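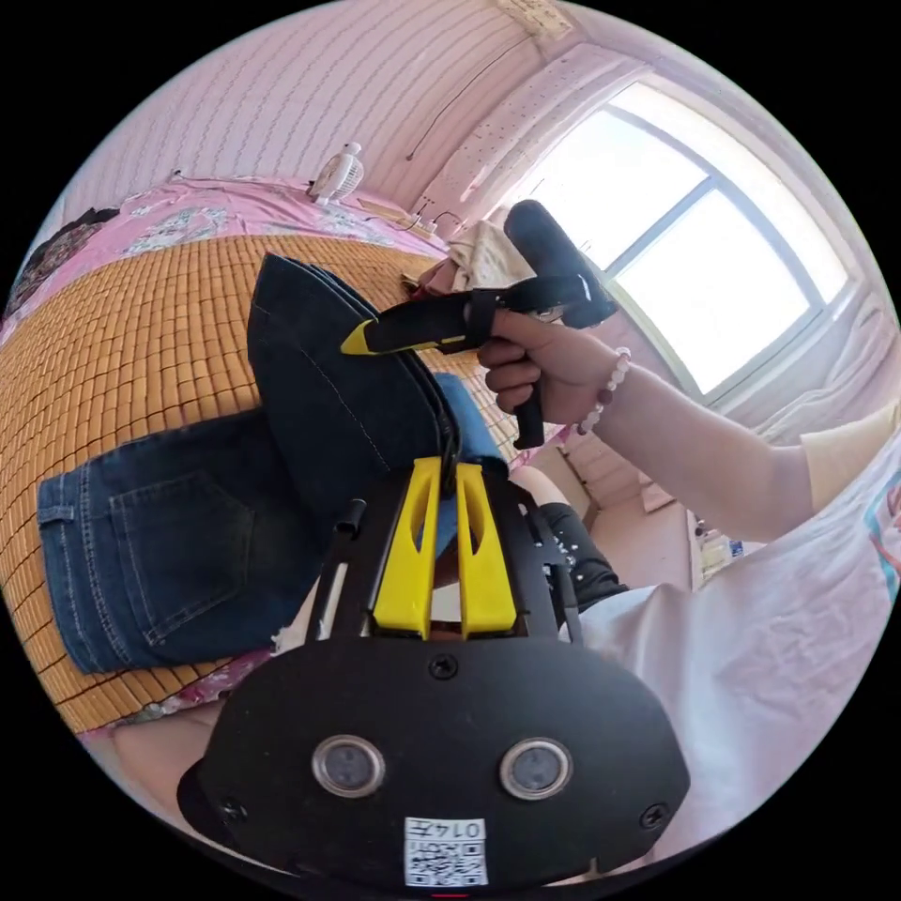

工单编号:287
标题:抽屉箱装牛仔裤后关不上,关上以后又打不开
产品:Clallberg 抽屉式收纳箱,Tarar 系列,55 升,单只
提交人:Xiaoqing Ye
类别:使用问题 / 卡滞
优先级:普通(提交人选的是“紧急”,系统改的)
当前状态:已解决,待观察

问题描述

箱子买来专门放牛仔裤。前两天相安无事,第三天我把全部牛仔裤放了进去,抽屉推到最后两指宽的地方就不动了。用膝盖顶了一下,进去了。然后就再也没出来。

现在的情况是:我所有的牛仔裤都在箱子里,箱子完好无损,我穿着家里那条带小白点的黑裤子给你们写工单。这条裤子我很喜欢,但它不适合出门谈事情。

已经试过的办法:
一、往外拉。把手弯了一点,抽屉没动。
二、左右晃着拉。整只箱子跟着我走,在地上走了半块砖的距离。
三、关机重启。你们的自助页面第一条就是“请尝试断开电源后重新连接”,我照做了,拔的是电风扇的插头,因为附近只有它有插头。风扇重启正常,抽屉无变化。

请告知怎么打开,以及怎么才能不再发生。

处理记录

周三 09:40 客服一线
您好,感谢您选择 Clallberg。给您带来不便非常抱歉。为了更好地为您服务,请提供购买渠道、箱体颜色、抽屉内存放物品的种类和数量,并确认箱体是否放置在水平地面上。自助页面第一条是全站通用内容,已反馈给相关同事。

周三 10:15 Xiaoqing Ye
渠道:官网。颜色:你们叫“雾白”,就是白。物品:牛仔裤。数量:比它愿意装的多一点。地面水平与否我用玻璃珠试过,珠子滚到柜子底下去了,所以大概不太水平,但这跟抽屉关系不大吧,珠子倒是回不来了。

周三 11:02 客服一线
收到。请问牛仔裤放入时是平铺、对折还是卷起?顶层裤子的腰头朝向哪一侧?

周三 11:20 Xiaoqing Ye
对折,再对折,再折一次,折到我按不住为止。腰头朝向没有统一规定,哪边有空就朝哪边。

周三 11:34 客服一线
工单已转二线。

周三 14:10 二线支持
您好,工单接到了。按您的描述,十有八九是最上面那一层在作怪。Tarar 系列的抽屉口上沿有一道横梁,比箱内顶面低一点。牛仔裤推进去时被横梁压扁,过了横梁又弹起来,腰头正好卡在横梁后面。牛仔布的腰头有好几层,加上扣子和裤耳,能把抽屉锁得比锁还好。

开箱步骤:
1. 别再拉把手,把手只管平时。
2. 把箱子放倒,背面朝下,抽屉口朝天。
3. 拍箱子背面不管用,要双手抓住两侧轻轻往下顿几下,让裤子往里沉。
4. 找一把长尺,从抽屉上缘的缝里伸进去,平着压住最上面那条裤子,另一只手慢慢提抽屉。
5. 听到“咯噔”一声是腰头过了横梁,这时候可以高兴,但手不要松。

长尺请用塑料的或者木头的。上次有位用户用了锅铲,铲子至今在箱子里。

周三 15:25 Xiaoqing Ye
没有长尺。用了一个硬纸文件夹,第一次折断,第二次用两个叠起来,成了。“咯噔”听到了。

抽屉出来的时候速度比较快,裤子出来的速度更快。人没事。裤子都摊在床上了,现在床上没有地方坐,我站着打的字。

请继续说说第二个问题:怎么才能不再发生。我不打算每天早上把柜子里的箱子放倒一次再去上班。

周三 15:50 二线支持
恭喜出箱。第二个问题要量一下才好回答。请提供:
(1)任选一条最厚的牛仔裤,按您平时的折法折好,松手,等它自己弹完,量最高处。
(2)同一条裤子折好后的长和宽。
抽屉内净宽 317 毫米,这个数您可以记一下,后面会用到。

周三 17:30 Xiaoqing Ye
量的是那条深蓝色的,最厚,也最有主见。没有长尺所以去隔壁借了软尺。

折好松手以后,最高处 96 毫米。它不是一个平面,是一座小山,山顶在腰头,山脚在裤脚。长宽我量了三次,三个结果,原因是它一直在慢慢打开。

补充一个观察:浅色那条明显听话,折完基本不动。两条裤子尺码一样。

周三 18:05 二线支持
数据很有用,特别是“一直在慢慢打开”。

原因清楚了。对折三次全朝一个方向,等于把腰头、裆部、裤脚三处最厚的地方摞在一起,山就是这么来的。深色那条厚,还没怎么穿软,弹性大,浅色那条想必已经认命了。

建议换折法。步骤如下,请在平整的台面上操作:

第一步,扣好扣子,拉上拉链。很多人省掉这一步,然后来找我们。
第二步,把两条裤腿叠齐,后袋朝外。裆部那个尖角会从侧边支出来,往里折进去,让整条裤子变成一个长条。
第三步,用手掌从腰头往裤脚捋一遍,把空气赶走。裤腿里的空气比人想的多。
第四步,裤脚往上折,折到腰头下面两指处停住。别跟腰头对齐。错开的这两指就是为了让裤脚的厚边不压在腰头上。
第五步,从折出来的那一头开始,再往腰头方向折成三段。
第六步,翻个面,让腰头在下,松手。

折完应该是一个能自己站住的方块。站不住的话,多半是第四步又对齐了,人的手很难抗拒对齐。

周三 20:40 Xiaoqing Ye
反馈如下。

“平整的台面”家里没有,桌子上有别的事。我在床上折的,床上铺着竹席,就是一小块一小块拼起来的那种,下面是床单。

第一步:完成。
第二步:完成。尖角折进去之后很像样,我对它有了一点信任。
第三步:捋的时候出了问题。竹席是滑的,床单是软的,裤子往前走,竹席也往前走,床单留在原地看着。捋到裤脚的时候,裤子离我比开始的时候远了一截,我也跟着上了床。
第四步:错开两指,完成。
第五步:三段折到第二段时,裤腿上面那一层滑开了,露出下面一层,像一本没合上的书。
第六步:站了片刻,倒了。倒的方向是电风扇的方向。我把风扇关了又试一次,还是倒,所以跟风扇没关系,它今天已经被冤枉两回了。

另外竹席上的小块之间有缝,裤子的铆钉会去找那些缝。

周三 21:15 二线支持
床可以用,要改两个地方。

一,竹席别跟它较劲。捋的时候一只手按住腰头不动,另一只手往外捋,力气往下用,不往前用。竹席走不走,取决于您往哪边推。
二,铆钉卡缝的话,第二步叠腿的时候让后袋那一面朝下,前面的铆钉就被夹在里面了。后袋四角如果也有铆钉,垫条枕巾。

第五步滑开,是两条裤腿没有叠实。侧面那条缝对着侧面那条缝,用手指捏着走一遍,从上捏到下,再折。缝要是斜的,折出来的方块也是斜的,斜方块在抽屉里会转身。

今天先到这里吧,裤子放一晚上也不会更糟。

次日 08:10 Xiaoqing Ye
放了一晚上,更糟了。我把折好的三条摞在床尾,早上它们在地上,其中一条完全展开,腿一长一短,像是准备走。

次日 09:30 二线支持
这条已记入工单。摞放请勿超过两条,尤其在床上,尤其床上还有人。

次日 12:45 Xiaoqing Ye
午休时候重新折。按住腰头,往下用力,竹席没走。缝对缝捏了一遍,确实有差别,那条深蓝色的侧缝天生就歪,从大腿外侧一路绕到前面去了,越捏越歪。请问缝本身是歪的,以缝为准还是以边为准?

次日 13:20 二线支持
以边为准。缝歪是裤子做出来或者洗出来的,不归折的人负责。

次日 13:50 Xiaoqing Ye
以边为准之后,方块站住了。我去倒了杯水,回来还站着。量了一下,高度比昨天矮了一大半,宽度也在抽屉里放得下。

接着折了浅色那条,两下就好,没有值得记录的内容。

下一个问题:怎么放进抽屉。竖着还是横着?我手里的说明书只有一张图,图上画的是毛巾。

次日 14:25 二线支持
竖着放,折边朝上,腰头朝下,像放文件那样一排排立着。每排从里往外推紧,再抽掉一条。抽掉这一步请务必做,推紧的时候看着正好,牛仔裤过一会儿会长回来一点。您抽出来的那条可以穿在身上,算是一种收纳。

另外检查一下:所有裤子立好之后,用手掌在抽屉口上沿平着扫过去,手掌碰不到东西才可以推进去。碰到了就说明有一条没折好,或者腰头朝上了。请不要再用膝盖。

次日 19:05 Xiaoqing Ye
放好了。手掌扫过,碰到一条,拿出来重折,再扫,通过。推进去,到底。拉出来,也出来了。推拉了好几次,楼下上来问是不是在搬家。

遗留问题两个:
一、把手还是弯的。
二、按你们的办法竖着放,一排放满后旁边空出一条窄缝,放裤子太窄,不放又浪费,裤子还会往那边倒。

次日 19:40 二线支持
把手可以换,配件免费寄一只,自己拧上就行,两颗螺丝。地址请在账户页里确认。

窄缝放皮带,卷起来立着,正好顶住。袜子也行,但袜子会钻到裤子下面去,以后找起来要拆一排。我个人放皮带。

次日 20:10 Xiaoqing Ye
我只有一条皮带,现在在箱子里,裤子在往下掉。改放袜子了。

次日 20:12 二线支持
理解。

三天后 10:00 系统
配件已发出,由 Madedberg 仓库寄送。工单将在收件确认后自动关闭。

六天后 18:30 Xiaoqing Ye
把手收到,已换上。拧的时候掉了一颗螺丝到柜子底下,趴下去找,螺丝找到了,顺便找到了玻璃珠。

箱子用到今天没有再卡过。补充几条使用情况,写给以后搜到这张工单的人:

洗完刚收下来的裤子别急着折,特别是腰头,摸着还有点潮就等一等。潮的时候折得最服帖,看着很有成就感,放两天有味道。

口袋要掏。我有一条怎么折都鼓一块,以为是折法问题,重来了四遍,里面是一包纸巾。

裤子放的顺序我按颜色从深到浅排了,好看,没用。后来改成常穿的放外面,每天拿的总是那两条,里面那几条大概要到换季才见得着我。

两个人一起折快得多,一个人管住腰头,一个人管裤脚。前提是对方愿意听“错开两指”四个字听很多遍。

还有,我原来那只 Costmont 的布箱子也翻出来试了一下竖着放,立不住,四面都是软的,裤子往哪边倒箱子就往哪边倒。现在拿它装风扇的包装盒。

六天后 18:55 二线支持
谢谢,写得比我们的帮助页清楚。征得同意的话,“口袋要掏”这一条我想抄过去。毛巾那张图也已经提给画图的同事了,对方回复说牛仔裤难画。

六天后 19:03 Xiaoqing Ye
同意。顺便把断开电源那一条也删了吧。

六天后 19:20 二线支持
那一条归另一个组管。我替您开了一张新工单,编号会发到您的邮箱,优先级:普通。

六天后 19:21 系统
状态变更:处理中 → 已解决,待观察。
请为本次服务评分。

六天后 19:30 Xiaoqing Ye
评了五星。提交按钮点了没反应,需要关机重启吗?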